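Stosmont says its robots can now learn a chore from remote control. How well is less clear

3 min read

Kutbridge robotics firm Stosmont has released a training package that it says lets a robot arm pick up household jobs by being steered through them, with no programming by the customer. The company plans to start charging for it in June.

The package, called Maihi, went online on Saturday, May 31, 2025. It includes 1,938 recorded demonstrations, each one a run in which a person guided an arm through a task using a handheld controller. The arm's movements are saved, and a learning program is then trained to copy them.

Stosmont's announcement calls the result "a robot that learns the way an apprentice does." An apprentice does not usually need that many lessons, and the company's own paperwork suggests the arm needs them badly.

Of the recordings, 1,243 were made in simulation, with the operator driving a computer model of an arm around a computer model of a room. The rest were made on real equipment at the firm's Kutbridge workshop. The announcement does not mention the split. It appears in a table near the back of the technical notes, which also say that the success rates quoted on the first page come from simulated trials only.

Asked for the real-world numbers, product lead Rawiri Tapsell said they were still being checked.

"Simulation lets us collect in a week what used to take us a season," Tapsell said. "Nothing breaks, nobody has to reset the table, and the operator can be in another city. We think the skills carry over. We'll publish when we're sure of the figures."

Carrying over is the part that has tripped up other firms. Friction, weight and the way a soft object gives under pressure are hard to model, and an arm that does well on a screen can fumble the same job on a bench.

Jolanta Jabłońska, who trains operators at the contract packing company Zarkora, tried an early version this spring. Her team recorded 164 demonstrations of its own, all by remote control, and she said the quality depended heavily on who was holding the controller.

"Two of my people were smooth and the others hesitated," she said. "The robot learned the hesitating too. It would stop over the item and wait, exactly like they did."

Zarkora has not decided whether to buy.

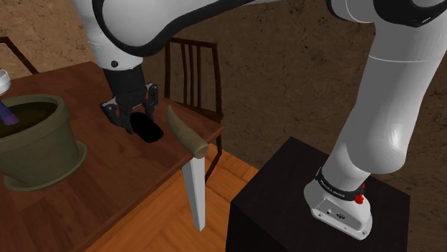
Stosmont recommends that customers add demonstrations of their own before putting an arm to work, and for a new task it suggests 1000. At the pace Jabłońska's team managed, that would tie up a trained operator for weeks, a cost missing from the savings calculator on the company's website. Tapsell said the figure was "on the cautious side" and that simple pick-and-place jobs would need fewer. He did not say how many fewer.

The license also leaves open who owns recordings that customers make. One clause lets Stosmont use uploaded sessions to improve the product, and the setting is switched on by default. Tapsell said customers could opt out by writing to the company.

Prices have not been announced. The simulated part of the set can be downloaded now by anyone who registers, while the workshop recordings are available on request.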